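Samedi 12 décembre 2020

Deuxième journée sur la version d'essai de Kivudow, le simulateur de cuisines que vend Dritico. La licence court encore 15 jours. Installation refaite ce matin sur le poste du fond, l'ancienne version gardait un fichier de configuration qui bloquait le chargement des meubles.

Lancé la tâche du tiroir avec les réglages d'usine. 25 essais par série, position de départ tirée au hasard à chaque fois. J'ai laissé tourner pendant le déjeuner. Le rendu me convient assez : le veinage du bois est correct, la poignée est une longue barre grise montée sur deux plots, avec une petite ombre dessous. Le sol est presque blanc et très nu, j'aurais préféré pouvoir choisir un carrelage.

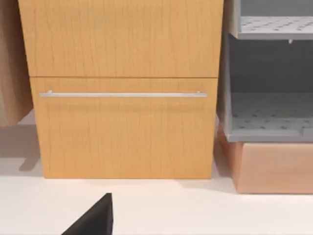
## Ce qui va, ce qui ne va pas

- Chargement d'une cuisine : 15 secondes, correct.
- Le journal des contacts est lisible et s'exporte sans bricolage.
- La documentation sur les articulations tient en une page et renvoie à un chapitre qui n'existe pas.
- Pas moyen de régler le frottement d'un tiroir sans modifier le fichier du meuble à la main. Perdu une heure là-dessus.
- Prix : 332 euros par poste et par an, 162 sans le module d'export. Sans l'export, l'outil ne me sert à rien.

Écrit à Magnus Mackay chez Dritico pour le frottement et le chapitre manquant. Pas de réponse, on est samedi.

Vunen propose un outil voisin mais leur catalogue de meubles est plus maigre. Tosh l'a utilisé en février et s'était plaint des poignées, trop fines pour ses doigts de pince.

Demain, rien. Lundi, relancer la série avec un départ plus éloigné du meuble, puis essayer les portes.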